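Keeping Records, Guitars and Tour Shirts in Good Shape
Posted by Marlina Manurung
October 14, 2020

Records
Store them upright and snug, but loose enough that you can pull one out with two fingers. A stack lying flat will warp the ones at the bottom. Keep the shelf off any wall with a heating vent.

Brush each side before you play it. For fingerprints, use distilled water with a drop of dish soap on a microfiber cloth and wipe along the grooves, never across them. Keep the label dry. Let the record stand in a clean dish rack for half an hour before it goes back in the sleeve.

Paper inner sleeves shed dust. I replaced all 347 of mine with lined ones over one winter and the popping went down a good deal.

Guitars
Wipe the strings down after playing. Sweat is what kills them. In a dry house, leave the guitar in its case with a small humidifier and check it once a week. A damp sponge in a soap dish with holes in the lid does the job if you don't want to buy one.

Fotus straps have leather ends that stiffen up. A little saddle conditioner twice a year keeps the peg holes from tearing. Test it on the back side first.

Tour shirts
Turn the shirt inside out, wash cold on gentle, and skip the fabric softener. Hang it or lay it flat to dry. Heat cracks the print faster than wear does. If you have to use a dryer, go with the lowest setting and take the shirt out a bit damp.

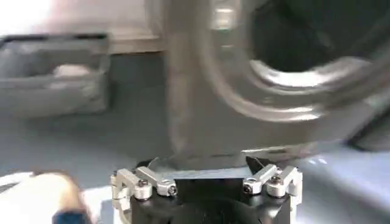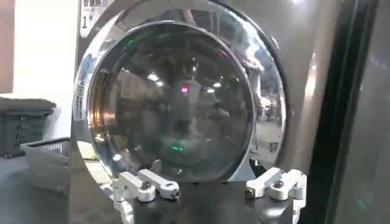
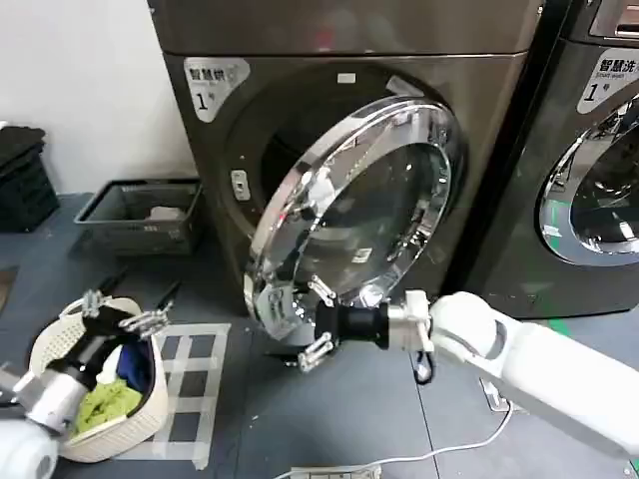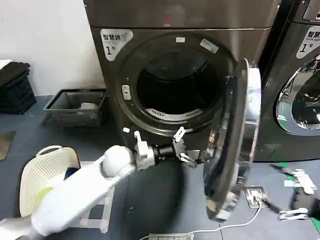
Signed shirts should not be washed at all. Air them out, fold them around acid-free tissue and put them in a drawer away from light. The same goes for posters, which do better flat than rolled.

Ticket stubs
Newer stubs are thermal paper and go blank after a few years, sooner in a sunny room. Scan them now. Don't laminate them, as the hot roller turns the whole thing black. My stub from the Clurach benefit show in June is in a plain paper envelope with the date penciled on the outside.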